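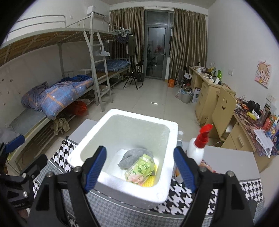
The first thing my lawyer asked me for was my helmet, and I'd thrown it out. I'd been knocked off my bike by a car door on Pearce Street, I had a broken collarbone and a very sore hip, and a week later I'd had a big angry clean-up and put the cracked helmet out with the garbage. So much for that. What I should have done was grab any old container, a foam box with no lid like the white one in the photo would've been perfect, and dropped everything into it: helmet, ripped jacket, pharmacy receipts, the scrap of envelope with the driver's phone number. It doesn't have to be tidy. There's a scrunched-up grey cloth in that one and a packet with pink flowers on it, and my own box (once I finally had one) looked a lot worse.

I've now been through the whole business of a personal injury claim from one end to the other, and friends keep ringing me up about theirs, so I may as well write it down.

Getting doored is a stupid way to get hurt. There's no chase, no skid, you're just riding along thinking about dinner and then there's a door where there used to be road. The driver was very nice about it at the time! He sat on the curb with me, he said sorry over and over, he carried my bike to the fence. By the time his insurer wrote to me he remembered things a bit differently. According to the letter he'd checked his mirror, opened the door a small way, and I'd come past too fast and too close to the parked cars. I read it at the kitchen table with my arm in a sling and I was so cross I couldn't finish my toast.

Wanting Dai saved my claim. She'd been waiting outside the bakery for it to open and saw the lot, and she gave me her number while the ambulance people were still fussing over me. I very nearly didn't take it, because I was embarrassed and wanted everyone to go away. Please take the number. Take it even if you feel fine and the driver is being lovely. When my lawyer rang her months later she could still say which hand he'd had his coffee in.

My lawyer was Nawal Helmy, and I found her through my sister-in-law, who'd used her for a fall at work. I'd rung two other offices first. One never rang back, and the other put me through to a young man who wanted me to sign something before he'd tell me what it would cost. Nawal talked to me for forty minutes for nothing and drew me a little diagram of where the money would go if we won, including her part of it, which was a fair slice. I've still got the diagram.
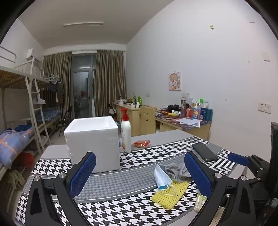

She also told me to keep a diary, and I thought that was a bit much, but I did it. Not a literary one. Mine says things like "couldn't do up bra" and "slept in chair again" and "Soon-im drove me to physio, cried in car park". It felt silly to write and it was horrible to read back, but when the insurer's doctor wrote that I'd made a good recovery by November, there were pages and pages of November in my handwriting saying I couldn't lift a kettle with that arm.

That doctor's appointment deserves a paragraph to itself. You go to a person chosen by the other side, and you're in there for less time than it takes to park. He was perfectly polite. He asked me to raise my arm and I did, and it hurt, and I didn't say so because I was brought up not to make a fuss with doctors. Nawal was quite short with me about that afterwards. If it hurts, say ow. Say it every time.

Then there was the money. The first offer was $3000, and it came with a cheerful cover letter and a form to sign, before I'd even had my second X-ray. I had friends who thought I should take it and be done. Wael Kettani, who I used to share an office with, had taken an early offer after he was rear-ended, and he told me he'd been glad of it for a month and sorry for it ever since, as his neck kept on getting worse and he'd signed away any chance of going back. I put the form in the box, under the receipts.

And the receipts! I had no idea what counted. I'd saved the physio ones and the painkillers. I hadn't thought of taxis, or the new bike seat, or the $200 I paid the boy next door to do the lawn and the gutters. Nawal wanted it all. She wanted parking stubs. My employer, Cusach, had to send a letter about the shifts I'd missed, and it took three goes to get one with the right dates on it, so ask for yours early and check it when it comes.

We settled before it ever got near a courtroom, in a beige meeting room with a mediator who walked back and forth between us and them for most of a day. Bring lunch. I'd pictured a big moment where the driver had to look at me, but he wasn't even there, it was a woman from the insurer and a man with two phones. The figure is private (that was part of the deal), and it was a good bit more than the first offer and a good bit less than what people imagine when you say you've sued somebody. Around 2000 of it went straight back out to the physio I still owed.

Would I do it again? I think so, yes, though it was tiring in a way I hadn't expected, having to stay injured on paper while trying to get better in real life. Ya-wen Ho, my physio, reckons half her accident patients perk up the week the file closes. Mine closed on April 18, 2024, and I rode to the end of the street and back that same evening, well out from the parked cars, in a new helmet. The shoulder still clicks when it rains.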